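Workshop > Notebook > Dye bench

September, kettle on, quarter past nine

Right, catching up on the madder entries before I forget what I did. I've let this slide terribly and half of it is on the backs of envelopes, so if anything contradicts what I told you over lunch, believe this version (probably).

The wool is the plain Roddale two-ply, same cones as last time. I wound off 557 g altogether, which is more than I meant to, but the cone was nearly done and I couldn't face putting a sad little remnant back on the shelf. Scoured in the big pan with a squirt of Flullex, lid on, left to cool overnight. It rinsed beautifully! Hardly any grease left on the water the second time, so I think the spring batch felt tacky simply from my hurrying it.

Alum at the usual rate plus a bit of cream of tartar. I keep going back and forth on the tartar. Jucélia Rangel swears it makes her reds go orange, and she's been at this a good deal longer than I have, but she's on much softer water than ours and I do wonder if we're arguing about two different things. Anyway I put it in. Skeins sat in the mordant bath for an hour at a bare simmer and then stayed put till morning.

Notes on the roots

Used the Vasconcelos madder, chopped, out of the brown paper sack and not the tin. The tin is the old stuff and somebody (me, I expect) has written "good" on it with no date. I'd like to try the two side by side when there's a free pan.

Soaked the roots the evening before and poured off the first water, which came away a brownish yellow. I kept that in a jar for the odds and ends basket. Then chalk in the pot, a level spoonful, roots in a stocking, wool in cold and the heat brought up as slowly as the ring would go. This is the bit I always get wrong. I go off to answer the phone, come back and it's at 80 and everything's gone brick. So this time I stood there with the thermometer and a biscuit and watched it like a hawk, and held it at 62 or thereabouts for the whole stretch.

Out of the first pot: a proper red. Warm, a touch towards coral at the tied ends where I'd done the figure-of-eights too tight, otherwise really even. I'm so pleased with it. The second pot, same bath used again, gave a nice soft apricot, and the third was a sort of pinkish biscuit that I'd have called a failure a year ago but now rather want a jumper in.

Sample cards

I've started snipping a length from every skein and stapling it to a card before the skein goes anywhere else, with the recipe on the back. Bits get everywhere, obviously, but it beats guessing. There are 137 cards in the box now, counting the indigo ones that came over from Drurnholm, and they want putting into some kind of order. By plant? By mordant? I'd started doing it by colour, which looks gorgeous and is useless when you want to look something up.

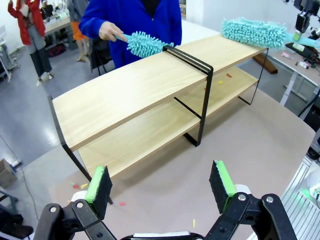 Light test, still going

The window strips from June are due to come down. Madder on alum has hardly shifted, as far as I can tell by holding the covered half against the open half in the doorway. Weld has gone a bit flat. The beetroot one (I know, I know, but people always ask) is now the colour of porridge, so I've pinned it where visitors can see it and I needn't have the conversation again.

What I can't explain is the onion skin. One strip has faded badly and the other looks the same as the day it went up, and both are supposed to be from the same bath. Either I muddled the labels or one of them got a dip in something else on its way past. I've had a look through the old pages and there's a line that says "onion, + a bit" and no clue at all as to a bit of what. Iron, maybe? It does look slightly greener now I know to look for it. I'll do that one again with a small skein and actual weights written down.
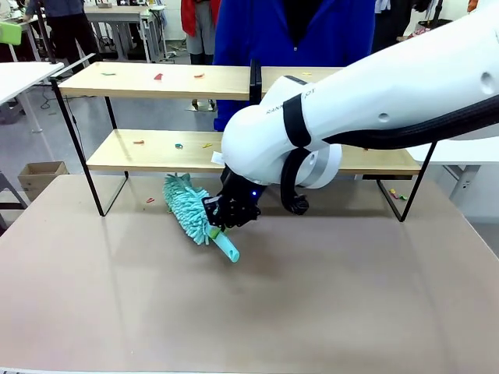
Iron is on my mind anyway, as I want to try a modifier pot on some of the apricot. Last time I tipped in far too much and the wool went harsh, like doll's hair. The plan is to cut 4 short lengths from the one skein, keep one back, and give the others a quick dip for different times, starting very short. Iron has its own pan and its own spoon, both marked with red tape. Please, please don't stir the madder with that spoon, it takes next to nothing to dull a red and I've not got the roots to do it twice.

Water: I ran a strip under the tap again and it's as hard as ever, so the spoonful of chalk may be doing nothing much. Worth a pot with and a pot without. I could ask Jucélia to post me a big bottle of hers, though it seems a daft thing to send through the post.

To do, or for whoever gets there first:
- wind the red back into looser skeins, it's still got kinks
- more cotton tape for ties
- dry the spent roots on the rack, I want one more go out of them
- order alum, we're down to under 100 g in the tub
- find the lid of the medium pan!!

Ten to five now. The apricot's on the line out the back and it's clouding over, so I'm off to bring it in, and I'll weigh it tomorrow once it's had a night by the airing cupboard.

Filed under: Natural dyes, Wool, Bench notes

Contact the workshop | © Dye bench notebook | Back to top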